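Remise en service de la cellule à deux bras : réglages, câbles et tapis

La cellule bimanuelle du site d'Armont a repris son activité en août, après une période d'arrêt consacrée à la révision des poignets et au remplacement d'une partie du câblage. Je consigne sur ce blog, comme je l'avais fait lors de l'installation, les opérations effectuées et les valeurs retenues, à l'intention des équipes qui exploitent un équipement comparable. Les lecteurs qui m'ont écrit à propos du billet sur les embases y trouveront aussi une réponse partielle.

La révision a porté en premier lieu sur les pinces. Les doigts ont été déposés, nettoyés à l'alcool isopropylique, puis remontés avec des vis neuves. Le couple de serrage a été ramené à 2 Nm sur l'ensemble des fixations, conformément à la fiche interne rédigée par Khôi Đàm. L'ancienne valeur, plus élevée, avait fini par marquer les filetages du poignet gauche. Il est recommandé de serrer en croix et de repasser sur chaque vis après les premiers cycles à vide.

L'alignement des deux prises a ensuite été contrôlé sur du mobilier blanc de petite taille. Ce type de pièce convient bien à l'exercice : les pieds offrent une prise franche, et un défaut d'orientation du poignet devient visible dès que les deux bras tiennent le même objet.
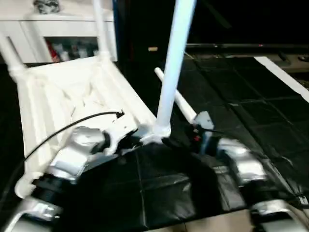
Crédit photo : Khôi Đàm

La prise simultanée a révélé un écart entre la position commandée et la position atteinte par le bras droit. L'origine en était simple : le zéro de l'avant-dernier axe n'avait pas été enregistré après le remontage. La procédure est désormais la suivante. Mettre les bras en position de repos, vérifier les repères mécaniques, enregistrer le zéro de chaque axe, couper l'alimentation du contrôleur, attendre 20 secondes, remettre sous tension, puis relire les valeurs. La relecture après coupure ne figurait pas dans notre ancienne feuille de route. Elle y figure maintenant, avec une case à signer.

Le câblage des poignets a demandé davantage de temps. Le faisceau fourni par Waltedholm est de bonne qualité, mais sa longueur standard est calculée pour un bras monté au plafond. Sur une embase latérale, il faut laisser au câble une boucle assez ample pour suivre la rotation complète du poignet, sans qu'elle descende dans la zone de préhension. Trop court, le câble tire sur le connecteur ; trop long, il balaie les pièces posées sur le plan de travail. Nous avons retenu un point d'attache unique sur l'avant-bras et laissé libre la partie terminale. Les colliers sont serrés à la main, jamais à la pince.

Les mouvements rapides restent l'épreuve la plus instructive pour ces boucles. Nous faisons travailler les bras sur des éléments blancs plus légers, disposés à plat sur la surface noire, en augmentant la vitesse par paliers.

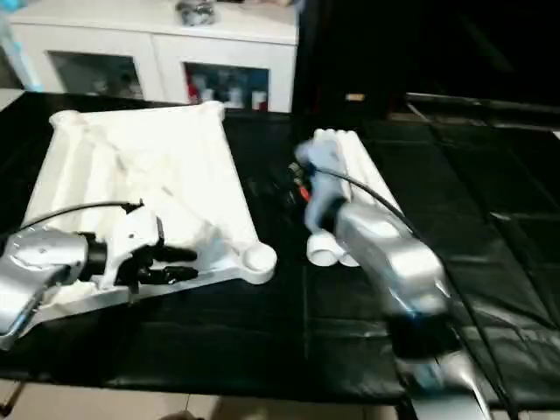 Đức Sầm
Responsable de la maintenance des cellules robotisées

Un mot sur le revêtement. Le tapis noir présente deux avantages : il amortit les contacts accidentels et il se distingue nettement des pièces claires, ce qui facilite le travail de la vision. Il a aussi un défaut, à savoir un léger brillant qui renvoie l'éclairage selon l'heure. Nous avons donc fixé un éclairage constant pour toute la durée des étalonnages et renoncé à les mener en fin d'après-midi. Les bords du tapis doivent être contrôlés à chaque prise de poste. Un tapis qui se déplace modifie la hauteur d'appui des pièces, et l'erreur se reporte sur toutes les trajectoires basses.

L'étalonnage de la caméra de tête a été repris intégralement à l'aide de l'utilitaire Vương, dans la version déjà utilisée au printemps. Quatre poses de mire suffisent dans notre configuration, à condition de couvrir les coins du plan de travail. Les poses regroupées au centre donnent un résidu flatteur et des prises décalées en périphérie ; nous en avons fait l'expérience l'an dernier.

La vérification finale consiste à saisir un montant à sa base, là où il rejoint le cadre. L'espace y est réduit, et la pince doit se présenter sous le bon angle dès l'approche.

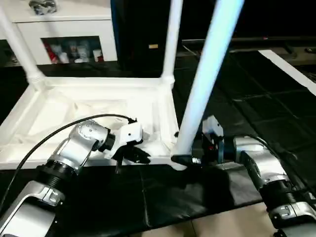

Clilance, site d'Armont, Service Maintenance et Robotique appliquée

L'état des soufflets et des bagues nervurées aux articulations a été jugé satisfaisant. Aucun remplacement n'est prévu avant la prochaine révision. La visserie apparente des carters a été contrôlée au même moment, les têtes étant marquées d'un trait de vernis lorsque le serrage est conforme.

Reste la question de la force de fermeture. Sur les profils tubulaires, une consigne trop forte fait glisser la pièce vers le fond de la pince ; une consigne trop faible la laisse pivoter. Nous conservons deux réglages distincts, un pour les parties plates et un pour les tubes, que l'opérateur choisit avant le lancement du cycle. Khôi Đàm travaille sur une sélection automatique. J'en rendrai compte lorsque les essais seront suffisamment avancés.

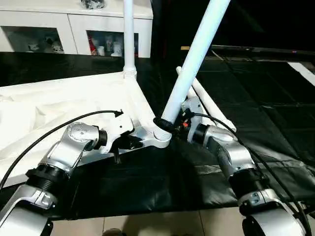 Prise à deux bras sur une structure blanche à montants tubulaires.

Les feuilles de relevé ont été mises à jour dans le classeur de la cellule. Les remarques relatives à la longueur des faisceaux peuvent m'être adressées par le formulaire du blog ; plusieurs sites ont signalé la même difficulté avec les embases latérales, et je souhaite transmettre au fournisseur une demande groupée. Le prochain billet traitera du stockage des doigts de rechange et du suivi de leur usure.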